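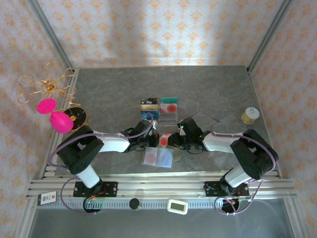 Small things on the gray marble-patterned top, with the clear two-compartment dish in front

Aka Card Holder, Taupe
Sold by Flellix · Item 3152

Hi, Evangelia Karamanlidis here, I run the Flellix shop and I write all these pages myself (so blame me for the typos). The Aka is the card holder I get asked for most, and I've carried one in my own bag since December. It's a soft taupe cover with a faux-leather look and white stitching along the edge, and inside you get a stack of clear sleeves that fan open like a little book. Bank card, library card, the coffee stamps I keep forgetting to use – they all go in!
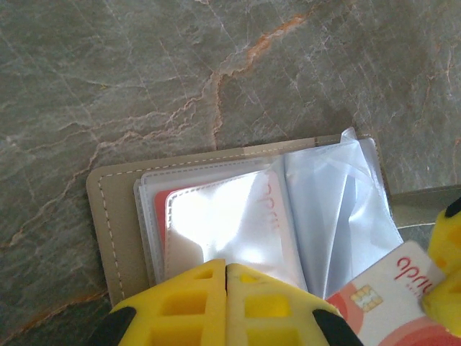

Getting cards in and out

The sleeves are snug when they're new. I slide a card in by the short side and give it a wiggle, and after a week or so of use mine loosened up nicely. Clear plastic does crease if you stuff it, so please don't jam 2 thick cards in one sleeve. If the pages curl, close the cover and leave it under a heavy book overnight. They also catch the light like crazy, so tilt it a bit if you're trying to read a card number by a window.

Cleaning

Damp cloth, drop of dish soap, dry it open. No alcohol wipes on the sleeves, I clouded one of mine that way.

What else goes with it

I like the Zervas key pouch (item 305) next to it, the colors get along really well. The Dallitz zip case is bigger and fits the Aka inside if you're traveling.

Stock and shipping

Our last order was 3000 pieces and they're going out in plain padded mailers. Want it gift wrapped? Just say so in the notes box at checkout.

Page updated May 29, 2020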